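Section 4: Folding T-shirts on the covered table

I'm Abelardo Palomino, and I wrote this part of the Osta folding guide after a lot of evenings spent turning shirts into neat little bundles (and a lot more spent turning them into lumps). If you've already set up your table in Section 3, come on in. If you skipped Section 3, go back for a minute and at least put the cover on. I'll wait!

What you need

A large table, cleared enough that one shirt can lie fully open.
A cloth cover in a pale, plain color. Any fabric will do as long as it isn't slippery. I like a pale one for dark shirts, and I keep a darker one rolled up for the whites.
The Florkach folding card that came in the box. You won't use it until step 7.
Your clean laundry, all the way dry. I mean it about the dry part. A damp collar will ruin a stack by morning.

Note: If you bought the small set, your card is the narrow one. It works fine for T-shirts and kids' clothes but it's a pain with sweatshirts. The wide card is sold separately under the name Norðdahl, and I use it for nearly everything now.

Before you start

Sort first, fold second. I put jeans and other heavy things at the back of the table and work on shirts at the front, where I can reach both edges without stretching. Do the jeans first if you can. They fold in about a second, they stay put, and then you get to look at something finished while you're fighting with a sleeve.

Caution: Check pockets before anything gets folded. I once pressed a crayon into a pair of khakis with the full weight of a stack on top. They are gardening khakis now.

Laying the shirt out

1. Smooth the cover with your forearm, from the middle out toward the edges. Little creases are fine. A big ridge right under your shirt will show up in the fold, so push those off to one side.

2. Pick up the shirt by the shoulders, give it one good snap in the air, and set it down front side down. Don't try to place it perfectly. You're going to move it anyway.

3. Take hold of the edge closest to you at two points, one toward each side, and draw it gently toward yourself. Gently! You want the wrinkles to relax, and if you pull hard on a knit shirt you'll get a wavy hem that never quite lines up again.
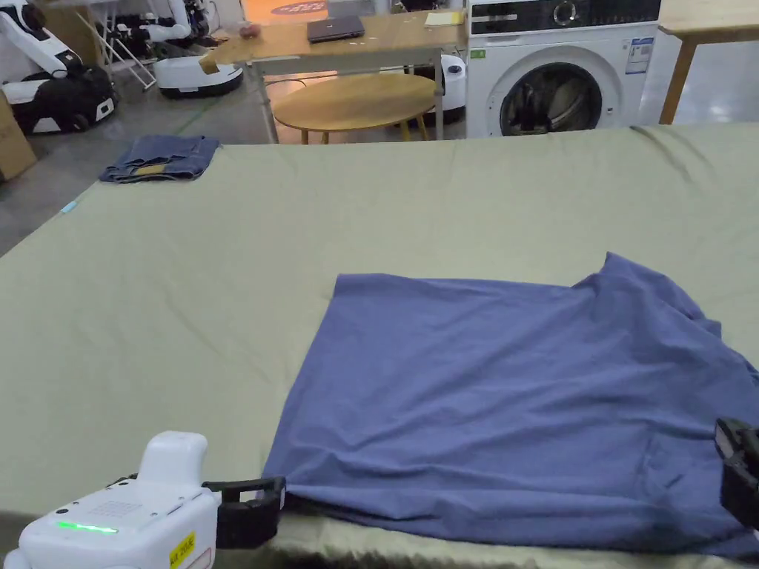
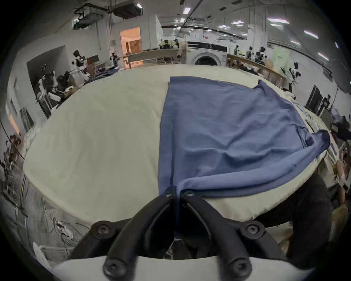

Blue fabric spread on the pale cover, with gentle wrinkles still in it.

Can I fold a shirt that still has a few wrinkles in it?
Soft wrinkles are fine, and most of them settle once the shirt has been in the stack overnight. Sharp creases need a quick pass with a steamer or a warm iron first, and let the shirt cool down before you fold it.

4. Look for bunching. The usual places are the sleeves and the collar, where there's more fabric than you think. Slide a flat hand inside the shirt if you have to and push the extra layer out toward the edge.

5. If part of the shirt hangs over the front of the table, slide the whole thing back until it lies flat. Use both hands with your fingers spread wide, and move it all in one go (if you drag just the bottom, the top stays where it is and you're back to step 3, muttering).

Making the fold

6. Run your palm up the center from the hem to the neck. You're finding the middle line here, and once you've done it a few times you won't need to look.

7. Set the card on the back of the shirt with its top edge just under the collar. Center it by eye.

8. Fold one side over the card, then lay the sleeve back on itself so it points down toward the hem. Do the other side the same way. The sleeves should lie on top of each other without poking out past the card.

9. Slip the card out through the neck end. Hold the collar down with your other hand while you do this or the whole thing comes along for the ride.

10. Bring the hem up to the middle, then fold once more to the collar. Turn the shirt over and pat it flat.

Note: For long shirts, fold the hem up a hand's width before step 10. It keeps the bundle the same height as the others, and a stack of even bundles doesn't lean.

Stacking and putting away

11. Stack the bundles with the folded edge facing you. Swap direction with every other shirt if the pile starts to tip.

12. Carry the stack with one hand underneath and one on top. Don't use your chin. I've used my chin, and I've refolded everything from the hallway floor.

13. Drop the stack into the Cemomel drawer insert, if you have one, with the folds facing up. You can then see every shirt at once and pull one out without wrecking the rest.

Caution: Don't overfill the insert. When you have to push to close the drawer, take a shirt out. The side panels bend, and once they've bent they never stand up straight again.

If things go wrong

The bundle comes out wider at one end: the card was crooked at step 7. Open the shirt up and start from there, you don't need to lay it out again.

The collar looks squashed: you folded the hem too far up. Stop just short of the collar next time.

The cover keeps sliding around: clip it at the corners, or lay a non-slip rug pad underneath. I use the rug pad. Clips are fine too, but I kept catching sleeves on mine.

Sweatshirts and anything with a hood get their own instructions in Section 5. Leave the cover on the table, you'll need it there too.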